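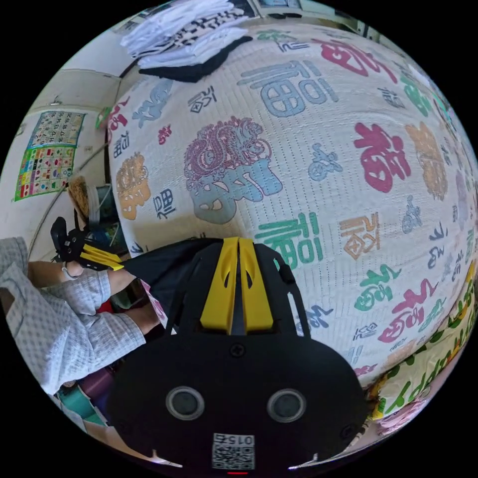 **Figure 5.** Hand-held gripper at the edge of a quilted blanket, with a stack of folded clothing on top. A second gripper is at the lower left.

## 5. Recording Cloth-Folding Demonstrations on a Bed

This section applies to operators who record two-handed folding work for the Tullia study. It assumes that both grippers have been charged and calibrated as set out in Section 4. The study asks whether a folding policy learned from home recordings performs as well on patterned bedding as on the plain test surface used in the first round. Please follow the steps in the order given.

### 5.1 Preparing the bed and the grippers

1. Confirm that the number on the label of each gripper matches the number entered in the session sheet. If it does not, correct the sheet before recording.
2. Leave the bedding as the household keeps it. Patterned covers, pillows and uneven surfaces are all permitted.
3. Place the clothing to be folded within reach of both hands. A stack may rest on the bed.
4. Close and open the fingers of each gripper five times. The two fingers should meet evenly along their full length.
5. Wipe both round openings on the face of the gripper with the dry cloth supplied.
6. Start the Maser recorder and wait for the tone before lifting either gripper.

**Note.** Operators may sit or stand. The position chosen at the start of an episode should be kept until the episode ends.

**Caution.** Do not pull on the strap beside the fingers. A displaced strap changes the resting position of the fingers, and the gripper must then be calibrated again.

### 5.2 Recording an episode

1. Hold both grippers still over the bed for four seconds. The alignment software uses this pause to match the two recordings.
2. Place one garment on the cover and spread it with both grippers.
3. Take hold of the cloth near a corner or along an edge. Approach at a low angle so that the fingers slide under the fabric instead of pressing it into the bedding.
4. Make each fold in a single motion where possible. If the cloth slips, take hold of it again and continue — do not restart the episode.
5. Release the cloth fully before moving to the next fold.
6. Return both grippers to the starting pose and stop the recorder.
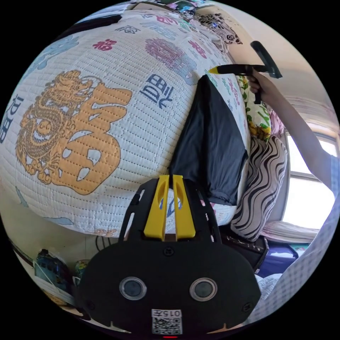 **Figure 6.** Dark gray cloth lying across the comforter, with a gripper on each side of the work. The far gripper is held in the operator's right hand.

**Note.** A thick comforter gives way under the fingers. Operators used to a table tend to press too hard in their first episodes. Light contact is sufficient.

**Caution.** Keep the fingers clear of quilting stitches. If a stitch is caught, open the fingers and lift straight up.

### 5.3 Episodes to keep and episodes to discard

Keep any episode in which the garment is folded at the end, including those with slips and second attempts. Discard an episode only if a gripper was dropped, the recorder stopped early or another person handled the garment.

Of the 1,698 episodes submitted in the July round, 756 were recorded on beds. Policies trained with the bed episodes included were better at finding the near edge of a garment on a printed cover. Dark garments on light bedding gave the most dependable results. White garments on white bedding remain difficult, and further episodes of this type are requested.

Questions about episode selection should be sent to Maeve Ó Néill. Faults in the grippers should be reported to Jhonatan Restrepo, with the label number stated.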